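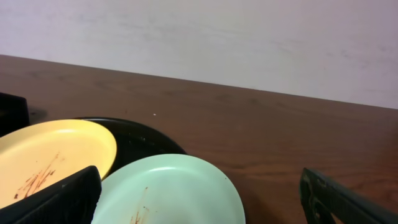 Trigger fires but the second light is underexposed at 1/200

I shoot portraits on location, mostly outdoors at dusk, and I am getting a dark band along the bottom of the picture from one of my two strobes. The key is a Saliba monolight on an Irnent receiver. The fill is an older speedlight on the Skedmont foot that came with it. Both are triggered from the same transmitter on camera.

At 1/160 the exposure is even. At 1/200 the fill leaves a band across the lower part of the picture, and the key does not. The camera's rated sync speed is 1/200. ISO is 800, both lights on manual, the fill at quarter power. I have replaced the batteries in everything and changed channels twice.

Last June I used the same kit at an abandoned rail yard at 1/200 and do not remember a band, but the framing was tighter and the bottom of the picture was mostly black coat.

Is this the receiver, the foot, or the shutter? I would like to keep 1/200 because I need the sky to go down.

Issa Matar

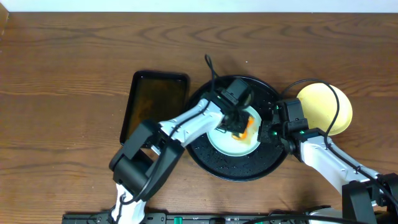

Posted by darstead_darkroom
Tuesday, January 5, 2021

It is not the shutter. If the curtain were slow, both lights would show the band, and you say the key is clean.

What you are seeing is delay. The transmitter sends one signal, but each receiver takes its own time to decode it and close the contact. If the Skedmont foot is slower than the Irnent, the fill goes off when the second curtain has already started to travel. At 1/160 there is enough slack to hide it. At 1/200 there is none.

To confirm, swap the receivers and leave the lights where they are. Put the camera on a tripod facing a plain wall, turn the key off, and shoot the fill alone at 1/160, 1/200 and 1/250. Then do the same with the key. If the band follows the foot, replace the foot. If it stays with the speedlight, look at the hot shoe contacts first - a dirty center pin can cause misfires, though it would not normally give you a clean-edged band.

Also check whether the transmitter has a sync offset in its menu. On some units it is set per group and survives a channel change. Set it to zero before testing.

Posted by flatfield

Just shoot at 1/160 and stop down a third. Same sky. Turn the strobes up a third to match.

Posted by k_lumen210

Agree with the first reply about delay. The second reply works too, but you lose a little recycle time on the speedlight, and at quarter power you do have room.

One other option is a 2 stop ND on the lens. It takes the sky down at 1/160 with the aperture left alone, but the flashes need 2 stops more as well. Quarter to full on the speedlight is exactly 2, so you would be at the limit with that one. I moved my fill closer to the subject and left it at half.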